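Wiring Harness Meets Circuit Board: A Friendly Guide to Tidy Bench Work

I love wiring harnesses. There, I said it! A good one makes a whole project feel finished, and a bad one will have you hunting a flaky connection at midnight with a flashlight between your teeth. If you've got a bare circuit board, a bundle of colored leads and a free evening, you have everything you need to practice (well, almost everything, the list is coming).

This is the routine I teach in our September beginner evenings at Clevach, and it works for old amplifier boards, power supplies, 3D printer controllers, pretty much anything with a header and a handful of wires.

What you'll want on the bench

A pale work surface, as big as you can manage
Your board, screwed down to its plate or tray if it has one
The harness, out of its bag and uncoiled
A low box or stand to lift the board
Pliers and side cutters
A multimeter
Masking tape and a pen
Heat-shrink in two or three sizes

I got my last roll of heat-shrink in a Zaneo assortment box, 100 pieces, and I'm still working through it.

Step 1. Unplug and wait

Take the power cord out of the wall. Not the switch, the cord! Then give the board time. The tall silver cans are electrolytic capacitors and the big ones in a power supply can hold a charge well after the cord is out. Put your meter on DC volts, touch the probes across the legs of the largest one, and don't go further until it reads close to zero. If the board runs from mains voltage and you've never worked on one, do this first one with somebody who has.

Step 2. Raise the board

Working flat on the table is hard on the wrists and it makes the leads fall in all the wrong places. Set the board up on something low and steady and your connectors come up to meet your hands. A plastic box is perfect. Keep any metal plate or tray under the board where it is, but check that nothing loose has rolled between the two.
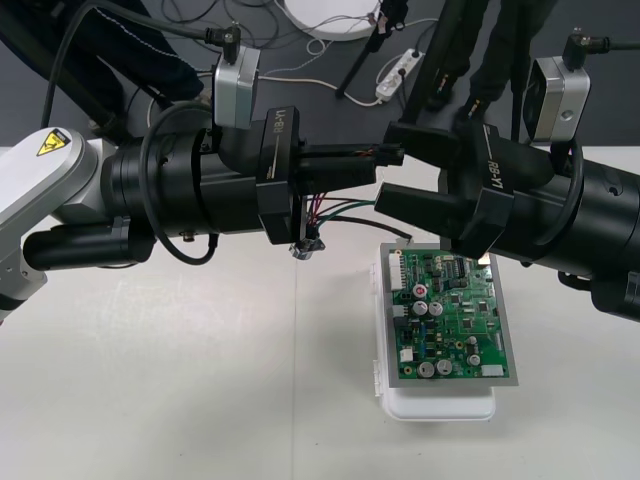 Green board in its gray tray, up on a white plastic box.

Look for the header while you're there. Turn the board so the header faces the side your harness will come from. I can't tell you how many harnesses I've seen stretched across the top of a board when a quarter turn would have fixed it.

Step 3. Sort the leads

Now the fun part! Hold the bundle near one end and let the rest hang. Most harnesses relax into their natural shape if you give them a second, and you'll see straight away which leads want to travel together. Red and black usually make a pair. Don't trust that, though. Color is a hint from whoever built the thing, and they may have run out of black that day.

Tape a little flag on each lead and write down where it goes. Use the label printed on the board if there is one (GND, +12, SIG) and your own words if there isn't. "Goes to fan" is a fine label.

Support the bundle at two points when you move it over the board. Bare ends love to brush across things, and a stray strand can hide between two pins for years.
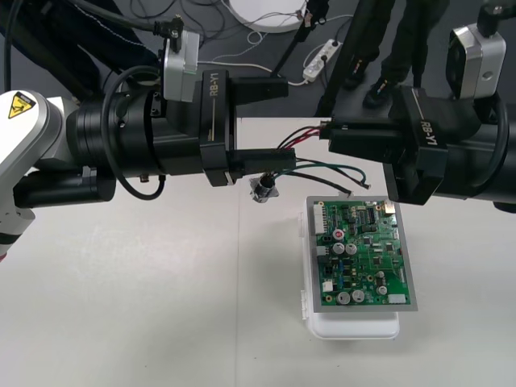

Should I tin the ends of stranded wire before I put them in a screw terminal?
Leave them bare or crimp on a ferrule. Solder slowly squashes under the pressure of the screw, so a tinned end that felt tight on day one can work loose later. Tinning is great for wires you're going to solder to a pad.

Step 4. Lay it all out

Before you plug in a single thing, clear the bench and put the harness on one side and the board on the other. Let the loops lie flat. You're checking three things here: that every connector has a mate, that the leads reach, and that no insulation is nicked. Run each lead between your fingertips from one end to the other. You'll feel a nick long before you see it.

Ring terminals deserve an extra tug. Hold the ring, pull the wire firmly, and if it moves at all, cut it off and crimp a new one.

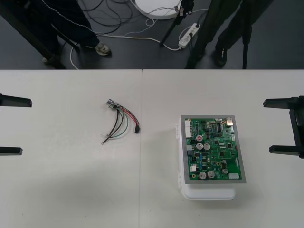 Annick Joly
Bench Skills Editor

Meter time. Switch to continuity, put one probe on the ring terminal or pin at one end and find its partner at the other. Beep! Write it down. Then check that same lead against all its neighbors, which should give you silence. On a small harness this goes quickly, and it's the step that has saved me the most grief. I once skipped it on a Halliday tuner and spent 40 minutes blaming the wrong board.

Step 5. Connect, gently

Start with the ground lead, then the signals, then power last. Line up the plug with the header and look for the key or the little notch. Push straight down with even pressure. If it won't go, stop and look again. Pins bend much more easily than they bend back.

Leave a bit of slack at every connector, enough for a soft curve. Bundle the long runs with a loose tie every 60 mm and trim the tails flush so you don't scratch yourself next time you reach in. If a lead has to pass over a metal edge, slip some heat-shrink or a rubber grommet over it first.

Step 6. Tidy the floor too

Everyone cleans the bench and forgets what's below it. Coil your long cables in wide, easy loops, keep them out from under your shoes, and give the hand tools a tray of their own so they're all in one place at the end of the night. I like a shallow one with a lip. Offcuts go in a jar.
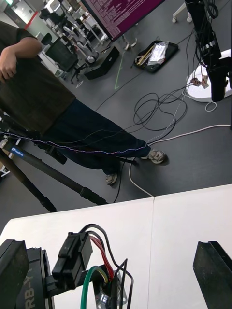
Brulico: I do the over-under coil on anything longer than my arm and it never kinks now. One thing I'd add to step 3, take a phone picture of the old wiring before you pull the first plug. My tape flags fell off overnight and the picture was all I had left.

Great addition, and yes, do that! For the flags, fold the tape back on itself and pinch it hard, or write on a scrap of white heat-shrink and slide it over the lead. It stays put even if you come back to the project next spring.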